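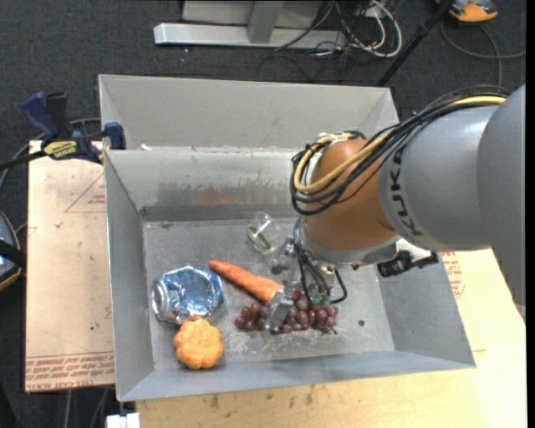
Kitchen and shop-floor testers wanted - part-time, paid, Badow

We are looking for people who clear up for a living, or who have done so, to spend 8 weeks giving machines a hard time. You might have been a kitchen porter, a shelf filler, a school dinner assistant, a market trader or the person who sorts the returns cage at the back of a supermarket. You don't need to know anything about robots. If you do, that's fine, but it won't put you at the front of the queue.

Okonkwo is a small testing outfit. Firms that build or buy machines for everyday chores come to us before they sign anything, and we tell them what the thing can and can't do. The answer so far has mostly been "less than the brochure says". We would be glad to be proved wrong, and part of your job is to give the machines a fair chance of doing that.

What we want to find out

Can an arm with a gripper on the end sort a mixed bin of food and rubbish as well as a person on an ordinary shift? That is the whole question. It sounds small. You reach into a bin, you take out the carrot, you put the can with the other cans, you don't squash the grapes. A ten-year-old can do it while talking about something else.

A machine has to work out where the carrot stops and the next thing starts. It has to see a clear plastic cup against grey metal, where there is very little to see. It has to grip a can that has already been crushed and is no longer the shape of a can. Then it has to pick up a bunch of grapes without turning it into juice, using much the same fingers. Every one of these has been shown off in a video somewhere. What we rarely get shown is the same machine doing all of them, in any order, on a wet Wednesday when the lighting has changed and the stock is a bit past its best.

Our last round used a scoring sheet called Matico, drawn up by Zainab Wike, who ran kitchens before she joined us. It came to 3256 picks. We don't publish results by maker, so please don't ask at interview, but you will be shown the sheets on your first day and you can make up your own mind. Most people come away less worried about their jobs and more worried about the sales talk.

What you would be doing

You will fill bins for the machine to empty. Engineers are bad at this. They lay things out neatly with a gap round each one, and they choose firm fruit. We want bins filled the way they really get filled, by someone in a hurry.

You will also do the same task by hand, at your normal pace, so there is something honest to compare against. Please don't race. We have had testers treat it as a contest and the figures were no use to us.

You will mark each pick on the sheet: taken cleanly, dropped, damaged, missed, or wrong place. If you think a pick was technically fine but you would have been told off for it at work, there is a column for that too. It is the column we read first.

You will write a short note at the end of each session in your own words. Spelling doesn't matter. "It kept going for the same spot with nothing there" is a perfectly good note.

You will not be asked to reach into a bin while the arm is powered. The arm is stopped and locked off before anyone goes near it, and Ívar Kvaran, who runs the floor, has the last say on that. If he tells you to step back, step back and argue afterwards.

What we need from you

At least a year in paid work where you handled food, packaging, stock or waste. Cleaning counts. Care work with kitchen duties counts.

Patience. Much of a session is waiting. The machine looks, thinks, moves a little, looks again. Some people find this restful and others can't stand it, so be truthful with yourself.

A willingness to say "no, that's not good enough" in front of the people who built it. They do come and watch sometimes, they are usually pleasant, and they will explain to you why a drop should not count as a drop. It counts.

You must be over 18 and able to stand for up to 2 hours at a stretch with breaks in between. Tell us if you need a stool or a different height of bench and we will sort it out before you start. Please also tell us about any food allergies, as we use real fruit and vegetables.

Hours and pay

Three sessions a week, mornings or afternoons, starting in July. Pay is by the hour at the same rate for everyone, whatever your background, and the rate is on the form. Time spent on training and on writing notes is paid. Bus fares are paid back weekly. If a machine breaks down halfway through a session, which it may well, you are paid for the full session.

The work ends when the 8 weeks end. There may be another round after that with Cultuma, who want to look at laundry folding, but it has not been agreed and we won't pretend otherwise. From what we have seen of folding so far, fitted sheets are safe in human hands for a good while.

Will I be helping to put people out of work?

We get asked this at every interview, so here is the answer in advance. You might be, a little, one day. If a machine turns out to be good at this, our report will say so and the client may buy it. If it's poor, the report will say that, and a few kitchens will be spared an expensive arm that needs two people standing beside it. We would sooner have those reports written with the help of people who know the work. Gleice Evangelista joined us as a tester with exactly this worry and now trains the new starters. She will talk it over with you if you like, and she won't try to sell you anything.

How to apply

Pick up a form from our front desk at Unit 37, Badow, or ask for one to be posted. It is one side of paper. Instead of a CV, tell us about the worst thing you ever had to clear up or sort through at work, and how you went about it. Fatima Obi and Yetunde Ekwueme read every form between them and will ring you either way.

Interviews last half an hour and include a go at filling a bin. Wear flat shoes and sleeves you can roll up.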